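Packing Away the Good Dishes (and Getting Them Out Again in One Piece) 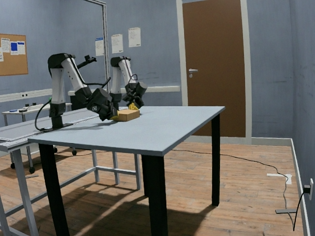
A reader wrote in after the last page to say that she wraps every plate in newspaper, as her mother did, and spends the whole first evening in a new house washing ink off her dinnerware. Was there really no better way, she wanted to know, or was that simply the price of getting the plates there whole?

Well, I did the very same thing for years, and I have the gray dishtowels to prove it. There is a better way, and it costs very little. I've moved house more often than I would have liked, and between moves I pack up the holiday china every February and bring it out again when the weather turns, so I have had a good deal of practice at this (and a fair number of breakages, mostly in the early days, when I was young and thought a bath towel could fix anything).

Paper first

Plain packing paper, the kind with no printing on it, is what you want. I bought a bundle of 500 sheets when we left the apartment on Jellico Street and thought I had lost my mind, it was so heavy, and then I used nearly all of it. What's left over goes under the sink and gets used for draining bacon, lining the vegetable drawer and wrapping birthday presents for people who don't mind a plain brown look with a nice ribbon.

If you really must use newspaper, put a layer of something clean against the dish. Paper napkins will do, or coffee filters, which are exactly the right shape to sit between saucers and are sold in great big stacks for next to nothing. I keep coffee filters between my nonstick pans all year round, too.

Plates

Stand them on edge. I know it looks wrong! Everybody wants to lay them flat in a nice stack the way they sit in the cupboard, and then the bottom plate carries all the others every time the car goes over a bump. On edge, like records in a crate, each one carries only itself. Wrap each plate separately, then wrap three or four of them together in another sheet so they make a snug parcel, and stand the parcels side by side.

Crumple a good thick layer of paper in the bottom of the box before anything goes in, a couple of inches at least once you press down on it. Then another layer on top when you've finished. Close the flaps and give the box a gentle shake. If you hear anything at all, open it and stuff in more paper.

Cups and glasses

Cups go upside down, rims on the paper, and never one inside another, however tempting it is when you are down to your last box. Fill the inside of each one with a ball of paper first. Handles are what break, so twist a little strip of paper around the handle before you wrap the whole cup, and turn the handles toward the middle of the box.

For stemmed glasses I roll a strip around the stem until it is about as thick as the bowl, then wrap the whole thing. It takes an age. Put the radio on. My set of dessert glasses, the Deser ones with the wavy rims, has been through four moves and a flooded basement this way, and the only one missing from the set was dropped at my own sink by me, on a perfectly ordinary evening.

Liquor store boxes with the dividers still in them are wonderful for glasses. Ask early in the day, before they've been flattened. The shop on the corner here, Saludo, will put some aside if you telephone, and I expect yours would as well.

Small boxes for heavy things

Please don't put dishes in a big box. A big box full of dishes is a big box you can't lift, and the bottom will let go on the stairs. Keep it to 40 pounds at the very most, and less than that if you have a back like mine. I weigh mine by standing on the bathroom scale with the box in my arms and then without it, and doing the subtraction (somebody else has to read the numbers, as I can't see my feet over the box).

Big boxes are for pillows, lampshades, and salad bowls made of plastic.

Tape

Run the tape along the bottom seam twice, and then once across it in the other direction. Cheap tape is a false saving — it peels up as soon as the room gets cold, and you find the flaps standing open by morning. If you lose the end of the roll, hold it over the spout of a steaming kettle for just a moment, well back from your fingers, and you'll be able to pick it up with a thumbnail. Fold the end under on itself when you finish and you won't need the kettle next time.

Writing on the box

Write on the side as well as the top. Once the boxes are piled up, the tops are no use to you. I write the room, what's in it, and one thing I'll be looking for, so a box might say KITCHEN, SOUP BOWLS, GRAVY LADLE. The ladle is always the thing I want.

When we packed up my aunt's house, we gave every box a number and kept a list in a school notebook. There were 372 lines in that notebook by the end, and I'll admit I thought it was too much fuss until my cousin asked for the painted plates from Brasov and we could go straight to box 311 and hand them to her. For an ordinary move I don't bother with the numbers. For a whole family's belongings going five different ways, I would do it again.

Storing for a season

For dishes that are only going into a closet until the holidays, you can be easier about it. Felt circles or those coffee filters between the plates, stacked flat this time, no more than eight high, and an old pillowcase over the stack to keep off the dust. Keep them off the floor if there's any chance of damp. Cardboard soaks up water like a sponge and then falls to pieces just as you pick it up.

Don't store china in the attic if your attic gets very hot in summer and freezing in winter. Old glaze doesn't care for it, and you may find a web of fine little cracks that wasn't there before. A closet on an inside wall is best. Under a bed is fine.

Never put anything away with a rubber band around it. The rubber goes sticky and leaves a brown line, and on a gold rim it will take some of the gold along with it.

Unpacking

Spread a folded blanket on the table or counter before you open the first box, and unwrap everything over the blanket. Little lids like to hide in the paper. I once threw out the lid of a sugar bowl in a big armful of crumpled paper, and I still have the bowl, which now holds paper clips. So flatten every sheet as you go and lay it on a pile. You'll feel anything that's been left inside, and the paper is ready for next time.

Let dishes that have come in from a cold garage or truck sit for a couple of hours before you wash them. Hot water on a cold plate is asking for trouble. After that, warm water, a drop of soap, a towel in the bottom of the sink, and one piece at a time for the good things.

If you have a trick of your own for teapot spouts, do send it along. I stuff mine with tissue and put a cut-off piece of paper towel tube over the end, and it works, mostly.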